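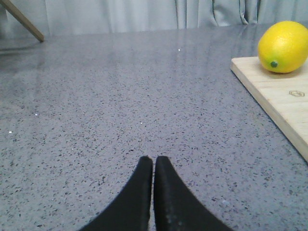

Section 5. Running the Kitchen Counter Demonstration

This section covers the counter demonstration given to visitors on an open day or a booked visit. It assumes the arm has been installed and leveled as described in Section 2 and that the operator has finished the basic training. The demonstration is the one Catarina Vilela wrote for the Casville site, with changes made after the first season of visits.

In the demonstration the arm picks a lemon up from a cutting board, carries it across the counter and sets it down in the middle. The visitors' screen shows the view from the wrist camera the whole time.

5.1 What you need

Plurkeo arm with the two-finger gripper and wrist camera fitted
Dullier control box and pendant
Visitors' screen and its long cable
Light-colored wooden cutting board
Lemon
Gray curtain and rail
Floor tape
Lint-free cloth

Note: Either a real or a plastic lemon may be used. A real one should be firm. If you change from one to the other during the day, repeat 5.4, as the grip force setting is different.

5.2 Preparing the counter

1. Switch the control box to HOLD before anyone reaches over the counter.

2. Wipe the counter with the dry cloth. Crumbs and grit on a speckled top are hard to see from where you stand, and easier to see on the wrist camera. Check the screen after wiping and wipe again if you see bright specks.

3. Hang the curtain behind the counter so that it covers the full width of the camera view. It may hang in loose folds. It does not need to be ironed.

4. Place the cutting board on the right side of the counter, as seen by the wrist camera, with one corner turned toward the middle. Leave the space between the board and the home position clear.

5. Lay the lemon on its side on the board.

6. Remove cups, phones, badges and leaflets from the counter.

Note: A glossy counter reflects the curtain and the room lights. Soft, pale streaks toward the back of the view are normal. A hard white patch over the board is a problem and must be removed by turning off or moving the nearest lamp.

CAUTION: Do not use spray cleaner on the counter while the arm is powered. Spray can settle on the camera lens and on the finger pads.

5.3 Checking the gripper

1. With the control box on HOLD, look at both finger pads. Pale scuff marks on the black surface come with use and do not affect the grip. Replace a pad if it is torn, lifting at an edge or sticky to the touch.

2. Release HOLD and press HOME on the pendant. The arm moves to the start position over the counter.

3. Press CLOSE. The fingers come together until the tips are side by side. Both tips should be level with each other on the screen. If one stands ahead of the other, stop and follow Section 7.

4. Press OPEN, then CLOSE, five times. Listen for clicking or grinding.

Message 436 on the pendant means the gripper did not reach the closed position. Check for something caught between the fingers, clear it with the control box on HOLD, and press RESET.

5.4 Teaching the pick position

The pick position must be taught again whenever the board has been moved, and always on the morning of a visit.

1. Select program 705 and choose TEACH.

2. Drive the arm slowly toward the board. Keep the fingers above the height of the board until they are over the lemon. The board edge stands up from the counter, and a low approach will hit it.

3. Open the gripper. Lower it until the fingers are on either side of the lemon at its widest part.

4. Close the gripper in small steps until the lemon is held, then press SAVE PICK.

5. Raise the arm, drive to the middle of the counter, lower the lemon until it touches and press SAVE PLACE.

6. Return the lemon to the board and run the program once at low speed with your hand on the stop button.

Note: The lemon can roll when it is released. If this happens in the low-speed run, teach the place position again slightly lower. Do not press the lemon into the counter.

5.5 Before visitors come in

1. Lay the floor tape in front of the counter, outside the reach marked on the floor plan in Section 2.

2. Set the speed to the visitor setting. The arm then moves at up to 200 millimeters per second.

3. Test the stop button. The arm must stop and the lamp on the control box must turn red.

4. Send the arm home and close the gripper.

WARNING: The stop button must be in the operator's hand or within easy reach whenever visitors are in the room. If you have to leave, switch to HOLD and take the key with you.

5.6 Giving the demonstration

1. Ask visitors to stand behind the tape. Small children go to the front, with an adult beside them.

2. Point out the visitors' screen and tell the group that it shows what the wrist camera sees. People often look for a camera on the ceiling.

3. Tell the group that the arm is about to move, then press START.

4. When the arm has placed the lemon and gone home, switch to HOLD. Put the lemon back on the board by hand.

5. Take questions with the control box still on HOLD.

At the Amaral building the room is narrow and groups must be split in two. Let the first group out by the side door before the second comes in.

If the arm misses the lemon, let it finish the move and go home. Switch to HOLD, check whether the board has shifted, and teach the pick position again if it has.

5.7 Shutting down

1. Send the arm home and switch to HOLD.

2. Turn off the control box and remove the key.

3. Wipe the finger pads with the dry cloth. After a real lemon, use a cloth dampened with plain water first.

4. Enter the number of runs and any messages in the visit log, then cover the arm.

Section last revised Monday, November 5, 2018. The pad part numbers in Appendix B will be updated in December.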